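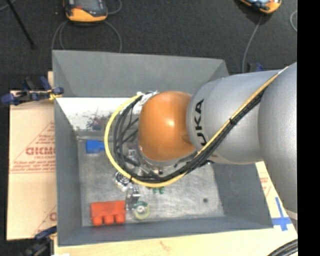
Ticket: Contact form messages not arriving
Opened by: Bernice Asante, Plultthorpe office
Assigned to: Hadi Azar
Opened: 2019-07-12
Vendor: Sitemach (website and forms), Tymoshchuk (mail hosting)
Priority: Normal, raised to High
Status: Closed, with reservations

Original report (Bernice)

A customer called this morning to ask why we never answered the message she sent through the website. I looked and we never got it. I sent a test from my own phone and that one came through fine, so I told her it must have been a typo in her address. Then she read me the address off her screen and it was correct. I also looked in junk. Can someone check the form? Prostow says theirs is fine.

Log (Hadi)

Sent a test from the office. Arrived. Sent a test from my phone with the wifi off. Arrived. Sent a test with a long message and a phone number in it. Arrived. So far this is a form that works, and I would normally close the ticket here. I don't like doing that when the customer can read her own address back to us.

Asked Bernice for the customer's email provider and the wording of the message if she still had it. She had a screenshot of the thank-you page. The thank-you page proves very little, it shows up whether the mail goes anywhere or not. I checked this by pointing a copy of the form at an address that doesn't exist. Got thanked very warmly.

Opened a case with Sitemach. First reply came fast and said to clear the browser cache. I wrote back that the messages are lost after they leave the visitor's browser, and that I am not in a position to clear the cache of everyone who wants to write to us. Second reply, same person, asked me to try another browser. I tried another browser so that I could say I had.

Sitemach then said the form has "a 100% delivery rate" on their dashboard. Asked what delivery means there. The answer was that the message was handed over to the next server. That's a handover rate. It says nothing about what the next server did with it, and I'd like it written down somewhere that we have been looking at that green number on the dashboard since January and feeling good about it.

Called Tymoshchuk. They said no mail is being rejected on their side and that the problem is with the website. Sitemach had said the problem is with the mail host. Both said it with total confidence and neither had looked anything up while I was on the line.

Comment (Bernice)

Two more people have told me they wrote and didn't hear back. One of them I know personally and he is not a person who exaggerates. Also I asked Prostow how they know theirs is fine and the answer is that they haven't had any complaints. Neither had we until last week.

Log (Hadi)

Asked Sitemach for the list of stored submissions. The plan we pay for keeps a copy of every one, though you have to ask for it because the button in the dashboard is grayed out for our account type. Got the file the next day. Compared it with the shared mailbox, including junk and deleted items.

122 submissions are in the Sitemach copy and not in our mailbox.

Sent that list to Bernice right away so she can start on it. Raised priority to High.

Now the useful part. The missing ones have something in common and it took me too long to see it. I had sorted by date, by length, by whether they had a link in them, by time of day. No pattern. Then I sorted by the sender's email provider and they fell into a block. Nearly all of the missing messages are from people at the larger free mail services. My tests were all from my work address. Bernice's test was from her phone, which has her work address set up on it. We tested the form over and over with the one kind of sender it doesn't lose.

The form sends each message with the visitor's own address in the From line. So a note from a customer arrives at Tymoshchuk claiming to be from that customer's mail service, but it was sent by a Sitemach server. Some mail services publish a rule telling everyone else to refuse mail like that. Our own domain publishes no such rule, so mail pretending to be from us gets waved in. (Separate problem. Opened a separate ticket.)

Tested with a free account I made for the purpose. Thank-you page appeared. Nothing in the inbox, nothing in junk. First time I have been happy to not receive an email.

Called Tymoshchuk again with the time of that one test and asked them to look for it while I waited. Found it. It was "discarded by policy." I asked how that squares with no mail being rejected. Was told that discarding is different from rejecting, since with rejecting the sender gets a notice. I see the distinction. I would have liked to hear about it in the first call.

Asked when the policy was switched on. They believe it was part of a general update in January. "Believe" is their word. I can't confirm it from our side, except that the oldest missing submission is from late in that month. It fits. I'd call it likely and leave it there.

Fix attempts

Attempt 1. Tymoshchuk suggested adding the Sitemach servers to our safe list. Did it. Sent the free-account test. Lost. They said to allow time for it to take effect. Allowed it overnight. Lost again in the morning. The safe list is apparently applied after the discard step, so anything on it has already survived.

Attempt 2. Sitemach suggested upgrading to the next plan, which has "enhanced deliverability." Asked what it changes. No answer to that question, but I did get a price. Not doing this.

Attempt 3. Changed the form settings so that the From line is an address at our own domain and the visitor's address goes in Reply-To. This setting exists on our current plan, two menus down under Appearance. I have no idea why it's under Appearance. Sent the free-account test. Arrived. Hit reply, and the reply was addressed to the free account as it should be.

Attempt 4. Same as above, on the quote request form, which is a different form with its own settings and had the same fault. Arrived.

Comment (Bernice)

Great, thank you! Can I tell people it's fixed?

Reply (Hadi)

Tell them it's working today. I would hold off on "fixed" until a week has gone by and the Sitemach list and our mailbox match. The dashboard said everything was fine the whole time, so I'm not taking its word for it now.

Log (Hadi)

Followed up after a week. Pulled the stored submissions again and compared. Everything in the list is in the mailbox, apart from 3 spam messages that Tymoshchuk put in junk, where they belong. I read them to be sure. They belong there.

Checked the Prostow form with Bernice's contact over there on the phone. Same settings as ours used to be. Free-account test did not arrive. They were surprised. Changed the setting, tested again, arrived. They now need to ask for their own list of stored submissions and go through it, and I've sent them the wording to use so they can skip the part about the browser cache.

Sitemach closed their side of the case as "resolved by customer configuration change" and sent a survey. The From line setting we started with was their default. I said so in the survey.

Tymoshchuk has agreed to send us a daily summary of discarded mail. It hasn't shown up yet. They say it only goes out when there is something to report. So an empty day and a broken summary look exactly alike from here, and I have asked them to send it either way. Waiting on that.

Left to do

Bernice is still working through the old messages, newest first. Some of the older ones are requests for prices that have changed, and she is asking whether to honor the old ones. Not a question for this ticket.

I've put a reminder in the shared calendar to send a test from a free account once a month, to each form, and to look in the mailbox with human eyes. Please do not replace this with a check of the dashboard.

Thank-you page wording is unchanged. I'd like it to say "we got your message" only if we did, but Sitemach says the page can't know that. Asked for it as a feature. Was told it's popular and that I can vote for it.

Closing. Reopen if the counts stop matching.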